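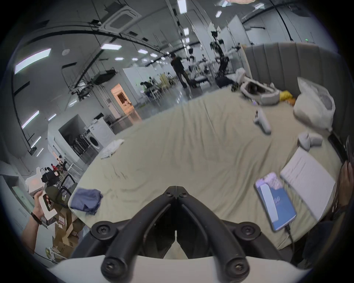 **Stirnham Home Robotics Group - Help Board**

## Should I clear the bed before each take, or leave the mess?

**bolsterbee** - 2020-12-12

Hi all. I'm recording bedroom tidying with a pair of the hand-held grippers, one in each hand, and I've got myself in a muddle over what ought to be on the bed when I start.

The job is simple enough: pick up the folded blue thing near the front edge, move it, then deal with the crumpled white cloth further back. But the bed is also where everything gets dumped. At the moment there's a phone on charge with its screen lit, an open notebook next to it, the headset and both its controllers, and a bulging carrier bag up against the headboard. I've done 230 takes since October and I'd guess the clutter is different in nearly all of them, because I never thought about it.

Now I'm trying to fold my takes into the Hinden set, and their notes say "keep the work surface consistent". Does that mean I've wasted my time? I also have people walking about in the background and the room is very busy - is that a problem too?

The fitted sheet is pale and wrinkles if you so much as look at it, so I can't keep that consistent whatever I do.

---

**mothandspanner**

You haven't wasted anything, please don't delete them!

I did the laundry part of the Flamier set and we ended up with 1868 takes over four rooms. The first lot were all on a bare bed and the system went to pieces the minute somebody left a jumper on the pillow. We had to go back and record a load more with ordinary stuff lying about. So I'd keep your mess and even move it round a bit between takes.

What I would change is the phone. The lit screen isn't the same from one take to the next, and that cable is a pain if a jaw catches it. I'd put the phone somewhere else and leave the notebook where it is.

Wrinkles are fine. People in the background are fine as long as they're happy to be recorded, so do ask them.

One more thing - write down what was on the bed for each batch. Just a line in a text file will do. I didn't, and sorting it out afterwards took me the best part of a week.

---

**quietgantry**

Ask Hinden what they mean by consistent. When I asked them about a kitchen worktop they meant the height of it, nothing to do with what was on top.

If they do want it bare, do 30 takes with the bed cleared and send those separately. Then train on both and see.

Also check that both your grippers open to the same width. Mine were 3 mm out and I blamed the bedding for ages.

---

**sockdrawer_again**

I use the Tóth loader and it throws away takes where the second gripper goes out of view for too long, so watch your left hand. Not sure about the clutter, sorry. I just shove everything on the floor.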